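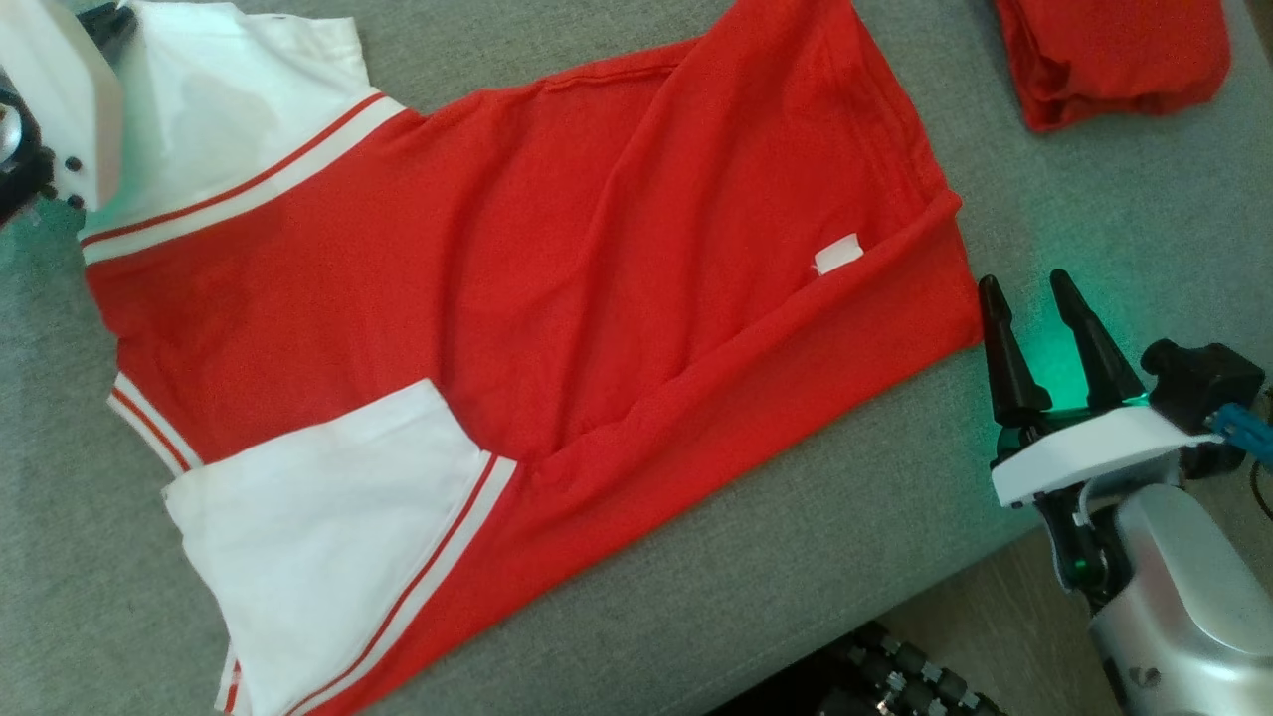
Figure 3. Red short-sleeved shirt with white sleeves, laid on gray upholstery fabric. Striped trim is visible where the upper sleeve joins the body.

4.2 Color transfer in mixed household loads

Garments that combine a strongly dyed body with white parts present a particular problem in home laundering. The owner can separate a red shirt from a white one, but cannot separate a red body from its own white sleeves (Figure 3). Earlier work on color transfer has mostly used test swatches washed next to a standard white cloth. Few studies have asked how households sort two-color garments, or what they do once staining has occurred. This section reports the survey results on both questions. The wash trials are treated in Section 5.

The survey was mailed to 1,000 households in the Plilanberg district in April, and 439 usable forms were returned. Respondents were asked to name the load in which they would place each of several garments described in writing: whites, lights, darks, or a load of its own. They were also asked to give the water temperature they would choose and to state whether the care label would affect that choice. No photographs were supplied with the form, as the pilot version had shown that respondents judged the fabric from the picture and skipped the written fiber content.

Agreement was high for single-color items and low for two-color items. For a garment with a red body and white sleeves, the most common answer was the dark load, chosen mainly by respondents who regarded the body as the larger risk to other clothing. A second group chose the light load at a low temperature and explained that gray or blue lint from darker items would show on the sleeves. Both groups were protecting something, though the first had the rest of the load in mind and the second had the garment itself. Washing alone was often described in the comments as the correct method, but few of the same respondents reported doing it after the first wash.

Age of the garment mattered more than expected. Respondents treated a new red item with care and an older one as safe, usually after two or three washes. Dovonon's model of dye loss supports this habit for cotton, where most loose dye leaves the fabric early. It does not support it for blends, and many respondents did not know the fiber content of the sports shirts they owned. Zacharias reported a similar gap between label knowledge and washing practice in rental housing with shared machines.

Trim and seams received little attention in the written comments. This is a weakness of the survey as well as of household practice - the form asked about the body and sleeves only. Narrow stripes and bands placed next to white fabric may deserve separate study, and a question on them has been added to the revised form, reproduced in Appendix B. The appendix also gives the coding rules prepared by Kirsty Bunting for the open comments, which follow the Trostesov scheme except that "rinse" and "soak" are kept as separate categories.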